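Session 3 handout – Acceptance rules for simulated gripping work
Course tutor: Siobhán Brennan
Revised 8 Jan 2021

Last time we got as far as the Kusevell checklist, which most of you liked more than I do. It has 30 items. Four of them deal with contact between finger and part, and the rest are paperwork. Keep that ratio in mind when a supplier tells you a cell is "Kusevell compliant."

Start with the approach. The checklist asks for "adequate clearance on both sides of the workpiece before closing." Adequate for what? A simulator will give you the gap to as many decimals as you care to print, so there is no excuse for a rule without a number in it. 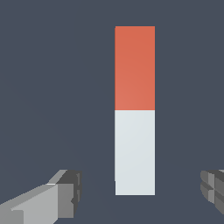
My own rule is duller. Write down the left gap and the right gap separately, before the close command, and state the largest difference you will accept. An average hides the one thing you need to know. If one finger arrives early it pushes the part, and a pushed part can still end up in a grip that passes.

Views from the hand come next. The Grirko guide treats a wrist view as proof of alignment. I would treat it as a hint. Depth is poor along the line of sight, and a long part can cover the very surfaces you want to check.

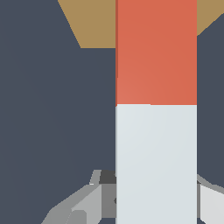

So ask for contact data from both pads as well, with time stamps. Ilden's template has a field for this and it is usually left blank. Send the form back when it is.

Then there is the success rate. The Layug report we read in December claims 706 good grips out of 1000 trials. Good by what test? The report says "held," with no holding time and no lift height. It also never says how many trials had a second object close by, and crowding is where most finger rules fall apart.

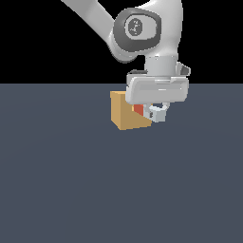

For crowded layouts, insist on a second view from outside the arm, and on a rule about touching neighbors. "Avoid contact where possible" is a wish. "Any movement of a neighboring part is a failed trial" can be checked.

For next session: pick two items from the checklist and rewrite them so that a stranger could mark them pass or fail. Bring both versions on one page.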